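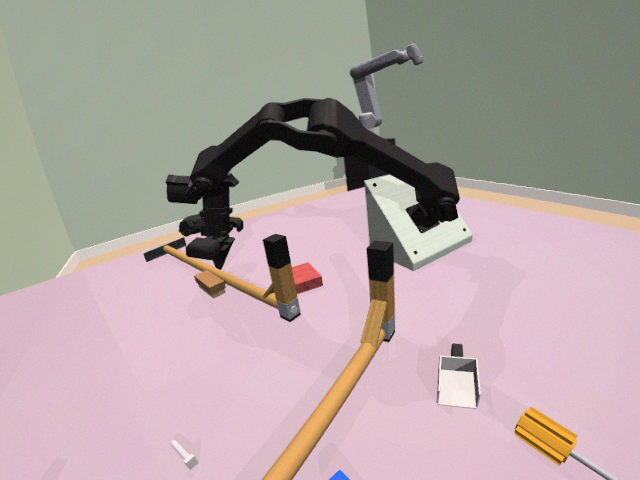

Dalham runs its open lab once a year in July, and the program this time was given over to manipulation for small assembly and household work. I went on the Tuesday afternoon, when the groups are smaller and the engineers have time to answer questions. The building is on the edge of Clakness, a short walk from the bus stop, and visitors sign in at the side entrance.

The tour begins in the simulation room. Dalham trains most of its tasks in software before any hardware is involved, and the flat-pack furniture problem has been the main project since last fall. The parts are long dowels, upright posts and fasteners, with a screwdriver on the table. Akash Gautam, who leads the group, put the reason simply: a dowel is easy to see and hard to hold. Grip it near one end and the far end swings. Grip it in the middle and the fingers are often in the way when it has to meet a post.

The group ran 119 simulated attempts at a single step, picking up a dowel and bringing one end to a post within tolerance. It succeeded in 75 of them. Most of the failures came after a good grasp, when the dowel rotated slightly between the fingers and arrived at the wrong angle. The current fix is to set the part down and regrasp it, at a cost of about 2 minutes per dowel on the real arm. A person does the same step in a few seconds.

Driving a screw is further behind. Picking up a screwdriver by the handle is dependable enough, but keeping the tip seated while turning requires force sensing that the simulator models poorly. Gautam would not give a success rate for it.

The hardware hall is across the corridor. Two stations were open to visitors. The first had a mobile unit called Pal, built with Drumel, unloading plastic cups from a dish rack. It worked without help while I watched, at a slow walking pace, and stopped whenever anyone crossed the floor tape. The second was shelf restocking with cartons of one size. This was the most convincing part of the visit. The cartons are rigid, the shelf position is known, and the arm needed no regrasping. When a visitor asked to see it handle bagged goods, the operator said those were not supported.

My reading is that restocking of uniform cartons could go into a shop back room soon, with a person nearby. Dish unloading needs more variety in the rack before it can be judged. Furniture assembly remains a research task.

Printed summaries are available at the front desk. Parking is limited, and the hall is loud enough that questions are better saved for the corridor.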